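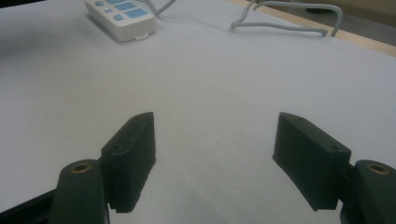 How long does a pupil need to practise before recording with the hand-held gripper?

Most members of the club are ready after two supervised sessions, provided that they have completed the opening and closing exercise described under Step 3.

Clubs > Robotics > Guides for Members > Hand-held Gripper

Print | E-mail

Using the Hand-held Gripper: Guide for Members of the Virnberg School Robotics Club

Last revised 4/10/23 by Lutfa Roy, Club Supervisor

This guide applies to all members taking part in the Floltetti project, in which pupils record short demonstrations of simple table tasks. The recordings are used in the second half of the year, when the senior group trains its own program for the Qureshi Challenge. Members who joined after the July induction should read the guide in full and ask the supervisor to sign their practice card.

Before you begin

Each pair of members signs out one gripper from the equipment cupboard. One member operates the gripper and the other keeps the log sheet. Pairs change roles at the halfway point of the session. Sleeves should be rolled above the wrist, and bracelets and watches removed from the hand that will hold the tool.

Step 1: Prepare the table

Lay the white covering over the work table and smooth it flat from the middle outwards. Pens, bags and drinks must be kept on the side bench. Any cable that has to stay on the table should lie towards the back, where the fingers will not catch it during a recording.

Wipe the covering with a dry cloth. Do not use spray cleaner, as it leaves marks that show in the recordings.

Step 2: Inspect the gripper

Hold the gripper over the table and look at both fingers from the front and from above. Check the following:

- the two fingers are level with each other at the tips
- the screws holding each pad are present and finger-tight
- the brass-coloured ring at the end of each link arm is seated properly and does not turn freely
- the printed parts have no cracks, particularly near the screw holes

A gripper that fails any of these checks goes back to the cupboard with a red tag. Members are not permitted to tighten the link arms themselves. Pads may be replaced by the senior group only.

Step 3: Practise opening and closing

Open the fingers fully and hold them still above the bare surface. Close them slowly until the pads meet, then open them again at the same speed. Repeat until the movement is even. Members often squeeze too quickly at first, and the whole tool dips towards the table. Resting the elbow against the side of the body is usually enough to correct this.

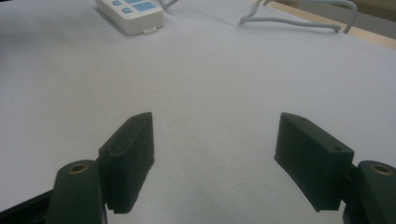 Fingers in the open position above the table covering.

Once the movement is steady, repeat the exercise with a foam block, and afterwards with a plastic cup. The pads should touch both sides of the object together. If one pad arrives first, the object will be pushed sideways and the recording will be of little use.

Step 4: Make a recording

1. Agree the task with your partner and write it on the log sheet.
2. Begin with the fingers open and hold the position while your partner says "ready".
3. Carry out the task at a calm, regular pace.
4. Return to the open position and hold it again before stopping.
5. Mark the attempt on the log sheet as kept or rejected.

Dropped objects should be recorded as rejected. They are not a fault on the part of the member and have no bearing on selection for the team. Last year the club kept 1,352 recordings and rejected 394, and the rejected attempts were later useful in discussion.

Step 5: Finish the session

Return the gripper with its fingers closed, hand the log sheet to the supervisor and fold the covering with the clean side inwards. Places are limited to 24 members in each session, so pairs who are unable to attend should inform the club office in good time.

Related items

Completing the Log Sheet
Qureshi Challenge: Rules for Junior Teams
Visit to the Trivville Technical College
Replacing Finger Pads (Senior Group)
Practice Card for New Members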